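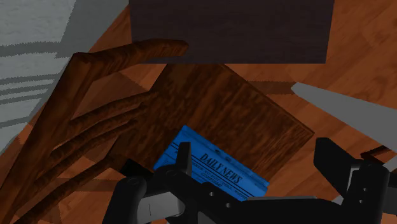
The Paper Habit

For most of last year I didn't read a newspaper. I read headlines, sure, hundreds of them, standing up, in line at the pharmacy, in bed with one eye shut. But a newspaper, the kind that turns your fingers gray and has to be wrestled into shape before you can get at the second half of a story? I'd let that go without really noticing.

Then I moved to Tiltlow (population not much, bakeries two) and found out the town still has one of its own. It's called the Tiltlow Ledger, it comes out once a week, and a copy landed on my step the first morning I lived there. I figured it was a mistake. The next week there was another one, so I called the number on the back page and got Rochelle Lowther, who edits the thing and also, I learned, answers the phone.

"You're in the old Brunton place," she said. "It's paid up through the spring. Enjoy!"

So I did what anyone would do with a free subscription and sat down at breakfast to read it. All of it. The school lunch menus, the zoning notice for the lot behind Kodley Hardware, a very long letter about geese. It took me 45 minutes the first time and my coffee went cold, and I can't remember the last time I let that happen on purpose.

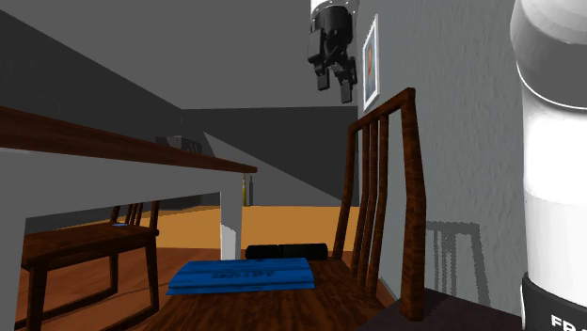 AT HOME

I've since gotten pretty opinionated about how to do this. You need a table, for one thing. A couch is no good – the pages slump and you end up reading the same paragraph about the water main over and over. You need a chair that's comfortable but not too comfortable. And you need to leave the phone in another room, which took me weeks to manage, and I still cheat when there's a crossword clue about opera.

Merle Brunton, who sold me the house and now lives a few streets over, reads hers back to front. Obituaries, then classifieds, then sports, and she gets to the front page last if she gets there at all. "By then I already know what kind of week it was," she told me. I tried it her way and hated it, but I do start with the classifieds now. Somebody out on Lai Road has been trying to sell the same accordion since I got here, and the price keeps going up.

The Ledger prints 617 copies a week. I asked Rochelle if that was good and she laughed for quite a while. When she took over it was 310, and the printer in Stumum had told her he'd rather not bother with a run that small. She started going door to door on her lunch hour, and she put the high school kids' game scores back in, every sport, every age, even the 10-year-olds' bowling league. Grandparents, she says, will buy three copies of anything with the right name in it. 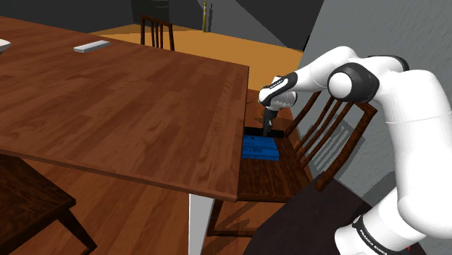 I don't want to get misty about it. There are weeks when the paper is mostly ads for snow tires, and the January 25, 2019 issue ran the same recipe for bean soup on two different pages, with different amounts of salt. (I made it with the smaller amount. It needed the larger one.) And I still get most of my national news from a screen like everybody else I know.

But I know things about this town that I never knew about the city where I lived for 10 years. I know why the library closes early and who's mad about it. I know the bridge is going to be repainted green, after a vote that came down to 3 people in a room, and I went to the next meeting because I had thoughts about the green.

My free subscription runs out in a couple of months. I've already mailed Rochelle a check, and I put in a little extra to run a classified of my own. I'm looking for a used music stand, and maybe somebody who can teach a beginner the accordion.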